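Futine - the questions we keep getting

Hi, I'm Angelica Salazar. I sing and play the keys in Futine, and I answer the emails too, so I figured I'd put the usual ones in one place!

How do you say the name?
Foo-TEEN. We've been introduced on stage as Fontaine, Routine and (my favorite) Canteen, and we played the set anyway.

Who's in the band?
Just two of us. Leonora Policarpio plays bass and runs the drum machine, and I do the rest. We met at a karaoke night in March and had a song by the weekend, although it was a terrible song and you can't have it.

When is the new record out?
Saturday, August 29, 2020! It's called Ballatex, it has 6 tracks, and it's slower and fuzzier than the last one. The closer is called Cabanatuan, after the city where Leonora's grandmother grew up, and I still get a lump in my throat when we play it.
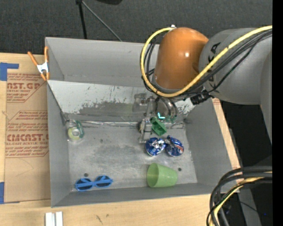 Orange wrist, yellow hose, gray bin.

Will there be vinyl?
Yes, 83 copies, all numbered by hand - my hand, so please forgive the sevens. Stovimix is putting out the tape and the download.

Are you playing shows?
Not right now. We're doing a living room set online the night the record comes out, and anyone on the mailing list gets the link.

Can I cover one of your songs?
Please do! Send it over when you're done, we listen to every single one. The chords for Cabanatuan are G, B minor and C, and then you just hang on the C for as long as you can stand it.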